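Jillstead Stream Watch Puts Four Years of Creek Temperatures Online, Free for Anyone to Use 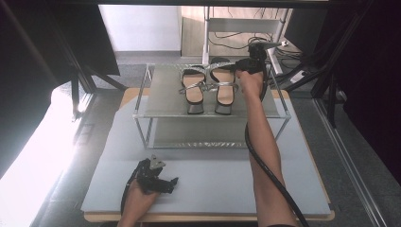
JILLSTEAD - My name is Mirjam Verhoeven, and for the past four years I've been dropping thermometers into Trostonley Creek and fishing them back out again. Today I get to tell you that all of those readings are finally up on the web, where anybody with a computer can look at them, download them, argue with them or print them out and hang them on the fridge. We've spent so long on this that I'd started to think of it as a chore I'd be doing forever, like the laundry! If you want to come see the creek for yourself, please do, and please think about your feet first: a pair of sandals with block heels, dark and a bit glossy, is lovely on a rack at home and no good at all on a creek bank. Boots or old sneakers will do fine.

So what did we find? The short version is that the creek is getting too warm in summer for the fish and bugs that used to do well in it, and it's getting warm in places I didn't expect. We have 46 loggers in the water, from the springs up on the ridge down to where the creek joins the river below the old feed mill. Each one is a little sealed thermometer that takes a reading every hour, day and night, and stores it until one of us wades in with a laptop bag held over our head and gets it out.

I had always figured the trouble was in town. There's all that pavement, and rain runs off hot parking lots in July and goes straight down the storm drains. And yes, the town stretch does jump after a thunderstorm, and you can see the spikes on the chart plain as anything. But they fade fast, usually by the next morning. The steady heat, the kind that goes on for weeks and wears a trout down, is coming from farther up, in the open stretch above Aaltonen Road where the trees along the bank are gone. The water spreads out there, slows down and sits in full sun from breakfast to supper. By the time it reaches the bridge it has picked up more than 4 degrees Fahrenheit on a clear August afternoon, in less than 2 miles.

Shade is a pretty old-fashioned answer, but it's the one the numbers keep giving us. The next stretch down is wooded on both sides, and the water there holds steady and sometimes even cools off a little, where cold groundwater comes in under the gravel. I'd love to find out exactly where it comes in. Riet Dekker has a theory about a bend just past the second culvert, and she's been right about this creek before, so that's where we're going to put extra loggers this summer.

Riet, for those who haven't met her, handles the data side of Stream Watch. She went through every single record before we put it up. "I threw out anything from a logger that had ended up out of the water, and there were more of those than I'd like," Riet told me when I asked her for something to put in this release. "A thermometer lying on a gravel bar will tell you the creek is 100 degrees, and that's no use to anyone. What's left I'd stand behind. Where I wasn't sure, I marked it, and people can make up their own minds."

I'd add that there are gaps. We lost most of one February to ice, and a whole run of loggers near the mill got buried in silt after the spring flood two years ago (we found three of them, eventually, with a garden rake). The gaps show up as blanks. We haven't filled anything in with guesses.

The site itself was built with Gellora, a small software shop here in Jillstead that does maps for water districts. They gave us a good price, and they put up with a lot of emails from me about the color of the lines. You pick a logger off the map and you get its whole history, and you can lay two or more on top of each other, which I find very hard to stop doing once I've started. There's a download button on every page. Teachers, I'm looking at you - the files open in any ordinary spreadsheet program, and there's a short set just for classes that doesn't take all day to load.

As for what comes next, we're going to plant. We have 1,699 willow and alder seedlings on order for the open stretch above Aaltonen Road, with the permission of both landowners, and they go in the ground in May. Willows grow fast, but they don't grow that fast, so please don't expect cold water by the Fourth of July. I think we'll be waiting several years to see anything on the charts. In the meantime we'll keep the loggers running, above and below the planting, so that whatever does or doesn't happen will be there in the record for people to look at.

We need hands for the planting, and we could use a few more people who don't mind getting wet to help check loggers through the summer. You don't need any training. We meet at the gravel pull-off on Aaltonen Road at 8:30 in the morning, and we're normally done by lunch. Bring gloves, a water bottle and a hat. We've got the shovels. Kids are welcome as long as a grown-up comes with them and stays with them near the water.

I'm also happy to talk to reporters, school groups, fishing clubs and garden clubs, and I'll bring a logger along so you can pass it around. If you'd like to run a story on the temperature records, Riet can pull charts for the part of the creek your readers live near. Give her a day or two.

About Jillstead Stream Watch

Jillstead Stream Watch is a local group that measures water temperature and stream flow in Trostonley Creek and the smaller streams that feed it. Our records are free to use, and we only ask that you say where you got them.

Press contact: Mirjam Verhoeven, Jillstead Stream Watch
Data questions: Riet Dekker, Jillstead Stream Watch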